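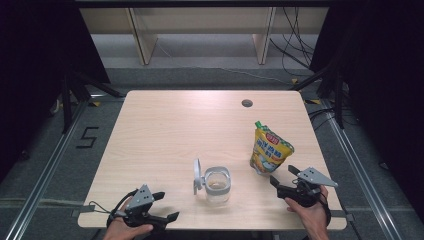
시범

테세로에서 하루 일하면 같은 동작을 백 번 넘게 한다. 그날 내 할당은 151번이었다. 과자 봉지를 집어서 뚜껑 열린 투명한 통 쪽으로 기울이고, 다시 눕혀 놓는다. 그리고 처음부터 다시.

면접 때 들은 말은 이랬다. 기계에게 손을 빌려주는 일입니다. 나는 그 말을 별로 믿지 않았다. 빌려준 것은 돌려받아야 하는데, 계약서에는 돌려준다는 조항이 없었다. 시급과 휴식 시간, 그리고 집게를 떨어뜨렸을 때의 책임에 대한 조항은 있었다.

자리마다 번호가 있고 나는 5번이었다. 양손에 집게를 하나씩 쥔다. 손가락이 열 개에서 네 개로 줄어드는 셈이다. 처음 사흘은 봉지가 자꾸 미끄러졌다. 내 손이라면 생각도 하지 않고 할 일을, 집게로는 생각을 해야 했다. 팀장은 바로 그 생각이 묻어나면 안 된다고 했다.

"망설인 건 다 버려요. 기계가 망설임까지 배우거든요."

"망설이면 안 됩니까?"

"고객사가 싫어해요."

고객사는 칼로웨이였다. 무엇을 만드는 회사인지 끝까지 정확히 듣지 못했다. 누구는 양로원에 들어갈 기계라고 했고, 누구는 편의점이라고 했다. 팀장은 식탁이라고만 했다. 식탁에서 일어나는 모든 일. 벽에 붙은 종이에도 그렇게 적혀 있었다. 나는 그 종이 앞을 지날 때마다 우리 집 식탁을 떠올렸는데, 거기서는 주로 고지서가 쌓이고 가끔 싸움이 났다. 그런 건 목록에 없었다.

옆자리 여자는 수건을 갰다. 나보다 두 달 먼저 왔고, 수건만 갠 지 6주째라고 했다. 쉬는 시간에 자판기 앞에서 그 여자가 물었다.

"집에서도 그렇게 해요?"

"뭘요?"

"방금 컵 잡을 때요. 엄지하고 검지로만 잡았잖아요."

손을 내려다봤다. 종이컵이 두 손가락 사이에 끼어 있고 나머지 세 손가락은 갈 데 없이 접혀 있었다. 나는 컵을 고쳐 쥐었다. 여자는 웃지 않았다.

"저는 애 머리를 이렇게 묶어요. 애가 아프대요."

그날 오후에는 스무 번쯤 버려졌을 것이다. 정확한 수는 알려주지 않는다. 성공과 실패를 가르는 사람은 다른 층에 있고, 우리는 다음 날 아침에 합계만 받는다. 이의를 신청할 수 있다고는 들었다. 신청한 사람을 본 적은 없다.

12월에 시연회가 있었다. 브라커빌에 있는 질리어 전시관을 빌렸다고 했고, 우리도 버스로 갔다. 자리를 채우려고 부른 게 뻔했지만 점심이 나온다니 다들 탔다. 버스 안에서 팀장이 자료를 돌렸다. 시범 824회로 학습을 마쳤다는 문장이 굵은 글씨로 적혀 있었다. 나는 그 숫자를 오래 봤다. 내가 일주일 동안 한 것만 해도 그 정도는 될 것 같았다. 그러면 나머지는 어디로 갔나. 팀장에게 물었더니 좋은 것만 추린 숫자라고 했다.

"그럼 나쁜 건요?"

"나쁜 건 없는 거죠."

무대는 생각보다 작았다. 탁자 하나에 팔 두 개가 달린 기계가 서 있었고, 탁자 위에는 봉지와 통이 놓여 있었다. 우리 것과는 다른 봉지였다. 빨간색이었고 더 커 보였다. 사회자가 기계는 이 봉지를 오늘 처음 본다고 말했다. 사람들이 작게 감탄했다. 아직 아무 일도 일어나지 않았는데 감탄부터 하는 사람들이 나는 늘 신기하다.

기계가 움직였다. 왼팔이 통을 눌러 잡고, 오른팔이 봉지로 다가갔다. 매끄러웠다. 그 점은 인정한다. 그런데 봉지에 닿기 직전에 오른팔이 멈췄다. 아주 조금 뒤로 물러났다가, 손목을 바깥으로 한 번 틀고, 그제야 집었다.

나는 그 동작을 알았다.

대학 때 이삿짐을 나르다 오른쪽 손목을 다쳤다. 수술할 정도는 아니어서 그냥 두었고, 그 뒤로 무엇을 집기 전에 손목을 한 번 튼다. 아프지도 않은데 그런다. 어머니는 그걸 보고 문 열기 전에 노크하는 것 같다고 했다. 테세로에서는 한 번도 지적받지 않았다. 망설임으로 보이지 않은 모양이었다. 아니면 다른 층의 누군가가 그것까지 동작이라고 여겼거나.

내 것이라고 단정할 수는 없었다. 5번 자리에는 나 말고도 야간에 앉는 사람이 있었고, 손목이 안 좋은 사람이야 세상에 많다. 기계가 제 나름의 계산으로 그렇게 움직였을 수도 있다. 옆에 앉은 수건 여자에게 봤느냐고 물었다.

"뭘요?"

"손목이요. 집기 전에."

"자세를 잡는 거 아니에요?"

나는 그런가 보다고 했다. 무대에서는 봉지가 기울어졌고 내용물이 통으로 쏟아졌다. 반은 탁자에 떨어졌다. 박수가 나왔다. 사회자가 곧바로 다음 순서를 소개했고, 직원 한 명이 올라와 행주로 탁자를 닦았다. 기계가 아니라 그 직원이 제일 빨랐다.

점심은 도시락이었다. 젓가락으로 집는데 손목이 먼저 돌아갔다. 의식하고 나니 멈출 수가 없었다. 참고 그냥 집어 보려 하자 계란말이가 떨어졌다. 맞은편에 앉은 칼로웨이 쪽 남자가 냅킨을 건넸다. 목에 건 출입증이 뒤집혀 있어서 이름은 보이지 않았다.

"손을 쓰는 쪽이세요?"

"네. 봉지요."

"아, 봉지." 그가 고개를 끄덕였다. "오늘 잘됐죠?"

"반은 흘렸던데요."

"그건 금방 고쳐집니다."

"집기 전에 트는 건요?"

그는 무슨 말인지 모르는 얼굴이었다. 나는 젓가락을 들고 보여주었다. 멈추고, 물러나고, 틀고, 집는다. 그는 내 손을 한참 보더니 휴대전화를 꺼내 오늘 찍은 영상을 돌렸다. 두 번 돌려 보고는 화면을 껐다.

"성공률에 영향이 없으면 보통은 그냥 둡니다."

돌아오는 버스에서 수건 여자는 잤다. 무릎 위에 목도리가 반듯하게 개켜져 있었는데, 네 귀퉁이가 하나도 어긋나지 않았다. 팀장은 앞자리에서 내일 일정을 불렀다. 봉지는 끝났고 나는 약통으로 간다고 했다. 눌러서 돌리는 뚜껑. 어린아이가 못 열게 만든 것이고, 팀장 말로는 집게로도 잘 안 열린다고 했다.

"몇 번이나요?"

"일단 40번만 해 보죠. 되는지 보게."

다음 날 아침에 나는 집게를 쥐고 약통 앞에 앉았다. 시작 신호가 울렸다. 손목을 틀지 않고 바로 집어 보았다. 뚜껑이 헛돌고 통이 굴러갔다. 두 번째도 그랬다. 세 번째에는 그냥 하던 대로 했다. 통은 제자리에 있었고 뚜껑이 열렸다. 나는 뚜껑을 다시 닫고 신호를 기다렸다.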